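Section 4. Placing Your Vutau Room Humidity Monitor

Before you start, please take a minute to walk through the room and think about where the air moves. The monitor is a patient little thing, but it can only report on the air that reaches it, and a poor spot will give you poor numbers no matter how carefully you do the rest – so it's worth getting this part right!

You will need the monitor, the wall bracket, both screws and the Polness base station you set up in Section 3.

1. Choose an inside wall if you have one. Outside walls run colder in winter and the reading will creep up.

2. Stay well away from vents, radiators, kettles and fish tanks. If the room has a lamp that gets warm, put the monitor on the other side of the room from it.

3. Hold the bracket at chest height and mark the two screw holes with a pencil. Check for pipes and wiring before you drill.

A corner with a lamp, a nightstand and a sofa, above carpet: 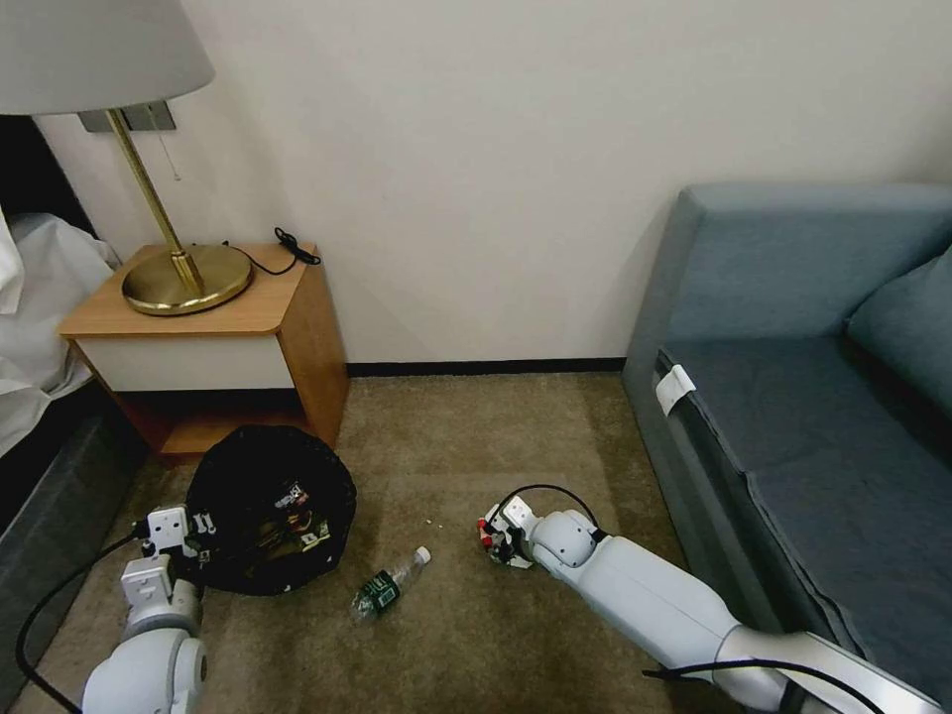
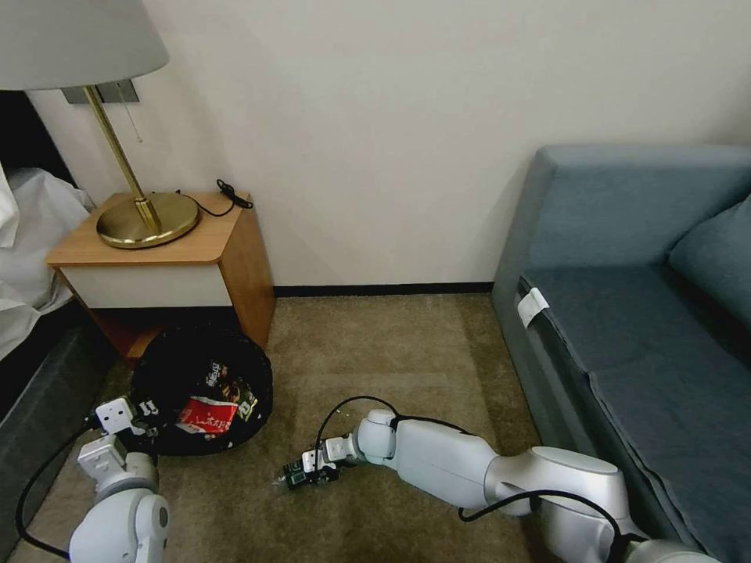 4. Fix the bracket with the screws supplied. Snug is fine. If you overtighten them the plastic will bow and the monitor won't click into place.

5. Slide the monitor down onto the bracket until you hear the click, then pull the battery tab.

6. Press and hold the side button until the light blinks green, and enter code 296 on the base station. If you bought the older Kaushik model, the code is 115 instead.

Note: Leave the monitor alone overnight before you trust what it says. New owners (and we were all new owners once) tend to breathe on it to see if it works, and then of course it reads like a greenhouse until it settles down again.

Caution: Do not paint over the monitor or push furniture up against it. The slots along the bottom must stay open. Never clean them with spray of any kind – a dry, soft brush will do the job nicely.

If the reading still looks wrong the next day, move the monitor to another wall before you reset it. Bushra Awan on our help desk has a short checklist she is happy to mail out, and you can ask for it by quoting form 1232. Resetting wipes the stored history, up to 600 readings, so please copy down anything you want to keep first.

Once the light stays steady, go on to Section 5, Setting Your Alerts.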